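Milance Institute of Automation
Course Handout, Unit 3: Perception and Grasp Planning
Prepared by Mathias Marti — November
Reading time: 3 minutes

Students will work with the planning software used at the Cosell teaching laboratory. The controller refreshes its commands every 21 milliseconds, and the planner must return a complete path within 200 milliseconds. Veined or glossy counters produce false edges, and students should inspect the segmentation mask before approving a grasp.

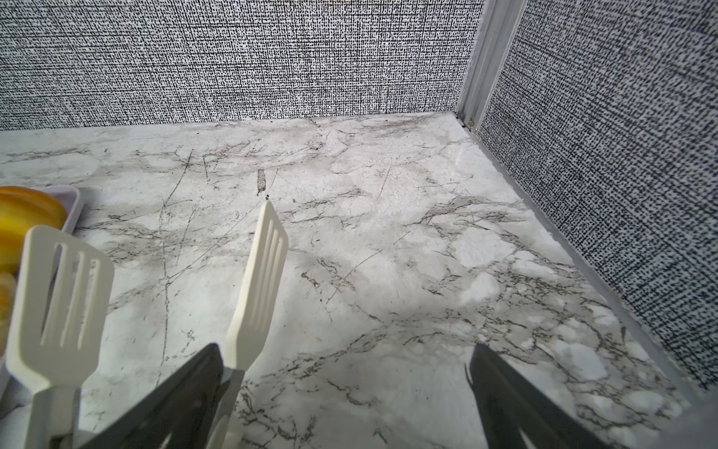

Why does the planner need a model of the tool as well as the gripper?
The collision check covers every part that moves with the arm. A spatula extends the reach of the finger, and a path that is safe for the finger alone may drive the blade into a tray rim.

Tool geometry is stored in the Ponard configuration file. Each entry gives the blade length, the offset from the wrist and the permitted tilt. Changes to an entry take effect only after the planner is restarted.

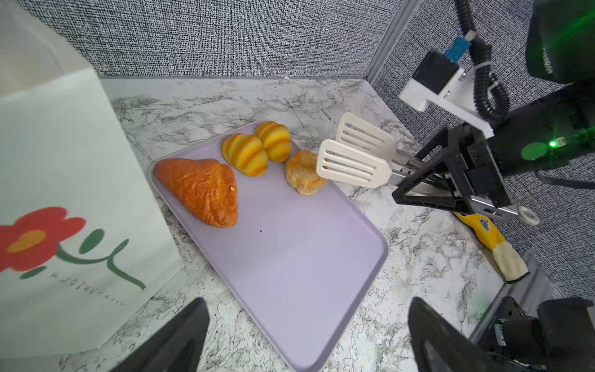

When two arms share a work area, each planner reserves the space it intends to cross and releases it on completion. A refused reservation is logged as code 2409 — the arm then holds its position until a new request is granted. Logs should be sent to Kwan-ho Yen before the next session.

This site uses cookies to remember your reading preferences. Accept | Manage settings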